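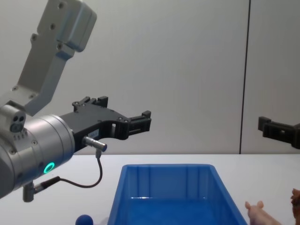
Chapter 2
Sharing the Bench: What Changes When the Arms Arrive

Sorting toys into a bin sounds like the dullest job in the building. I think it's one of the best places to start learning about automation! At the Camenzind returns center in Datberg, people used to handle nearly 2,000 items a shift by hand, and everyone had a private method.

Then came the arms, and those methods had to be spoken aloud. How wide do you open your grip for a ball? Which way should the bin point?

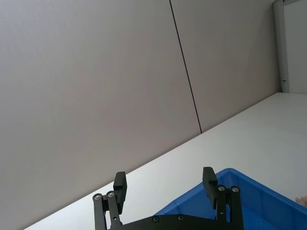
Questions like these turned sorters into teachers, and some found they loved it — a few now plan the layout of every bench. Others missed the old rhythm and the talk that went with it. We will hear from both groups in this chapter, and follow the 20 weeks of retraining that began in October.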